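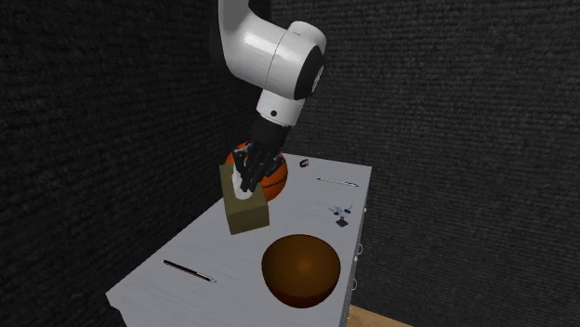
*Clearing a table in simulation. The tissue box is up, the basketball and the bowl are still down.*

# About Dorkari

Hello! I started Dorkari to answer one question that kept coming up at family dinners: when can a machine do my chores? I'd worked in warehouses and then in a kitchen-fitting firm, and people assumed I'd know. I didn't, so I began testing things and writing down what happened, and it grew into a proper little company with a rented unit, a kettle and far too many extension leads.

We try out robots and robot software on the dull jobs that fill a day at home or on a shop floor. Clearing a table, putting stock back on a shelf, emptying a crate, sorting the drawer everyone throws pens into. Then we tell our clients, in plain words, how it went. Quite a few of them come to us after a glossy sales video and leave a bit crosser with the video than when they arrived (sorry!).

## What we do all day

Most jobs start on the computer. We build a table, cover it with ordinary clutter and let the arm have a go, again and again, before anybody spends money on hardware. Our standard tidy-up is called Tapsell and has 400 layouts in it. The shop-floor one is Promico, with 700, and it's the one I'd show to anyone who thinks putting things on a shelf is easy. If a client is still keen after that we move on to the real thing, in the real room, with their own mugs and boxes and awkward corners.

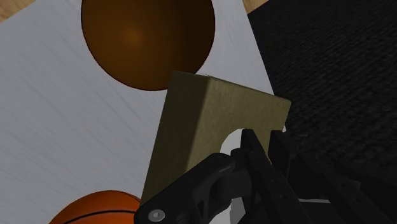 Picking things up is where I still spend most of my time, and I never get bored of it. A person doesn't think about where to put their fingers, but for a machine it's half the job. Flat sides are nice and friendly, balls want to roll off, and anything with a gap in it gives you a choice to make. With the olive block there, one black finger is pressing on the lower face and the tip of another reaches into the arch, so the opening gives it somewhere to get hold. I like grips that use the shape of a thing. I'm less fond of plain squeezing, and I've got a shelf of squashed cereal boxes to back me up.

## So, can they do the chores yet?

Some of them, on a good day, if you're patient. Moving solid objects from one place to another is coming along really well. Laundry is still a pain, and so is anything thin and slippery lying flat. My own rule for a home trial is 15 goes in a row with no help from me, and very few chores get through it. I wouldn't let one loose on my nan's china, put it that way.

## Working with us

We're small, we take on 2 client projects at a time and we don't sell robots. Broltero, our free newsletter, goes out every February with the year's results, flops included. If you've got a job you're sick of doing, send us a note through the contact page and tell us what's on your table!

*Page last updated 3/7/20*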